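Re-zeroing the grippers on our two-arm cell

18/11/2023

If you've been following the Rastero build, you know I put off gripper calibration for as long as I possibly could. Well, the left arm started closing a hair too far on everything, the right one started stopping short, and I finally spent an evening on it. It's an easy job once you know the order (I did it in the wrong order first, so learn from me!).

You'll want a hex key set, a lint-free cloth, some isopropyl alcohol, and a couple of things to grip that don't squash. I like padlocks. They're heavy for their size, they have flat sides, and a slick metal shackle will show you right away if your grip is bad.

Start with the arms parked and the drive power off. Wipe down the inside faces of the fingers, all the way to the tips. Then try to wiggle each finger by hand. If one rocks, snug up the two screws at its base, a little on one, a little on the other, and back again. Don't crank one all the way down first or the finger will sit crooked, and you'll be chasing that error for the rest of the night.

Power back on, open the gripper page in Mokora, and clear the old zero. Jog the fingers together slowly until they just touch, then save that as closed. Jog them out to the stop and save that as open. Now do the other arm. I know it's tempting to finish one arm completely and go play with it, but the software writes both offsets in one file, and saving one arm later wiped out the first for me. Twice.

Next comes grip force. I set mine to 62 percent, up from the default, and that's plenty for a lock. Put one on the table, drive the gripper down over the body with the shackle open, close, and look at how it's sitting between the fingers before you lift anything.
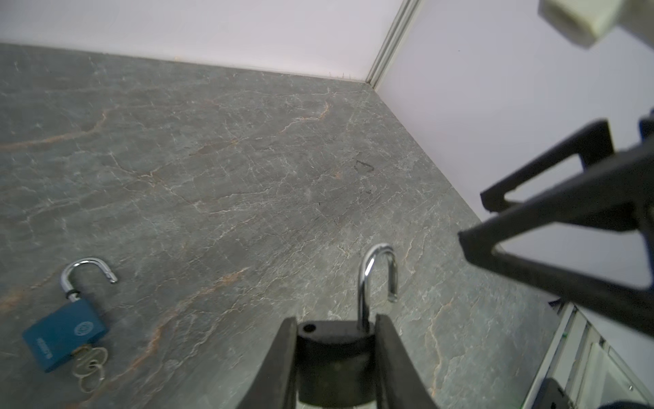
Zanele Ngcobo wrote in to say that she gets better repeatability by running the open and close cycle for a few minutes before saving the zero, so the grease has a chance to spread out, and that on her own cell the closed position moved noticeably between a cold start and a warm one. I tried it the next day and she's right, so I've added a warm-up to my routine. Thanks, Zanele!

A bit of tilt in the grip is fine for this test. What you're looking for is creep: lift the lock a little, wait, and check whether it has rolled or slid. If it has, clean the finger faces again before you touch the force setting. Most of my slipping was plain old finger grease.

Once both arms hold steady, save the file, make a copy with the date in the name, and restart the controller to be sure the numbers stick. I redo the whole thing when I swap fingers. The last set went on in August, and the old zero was useless after that.

Next up is the wrist cable on the right arm, which has started to rub.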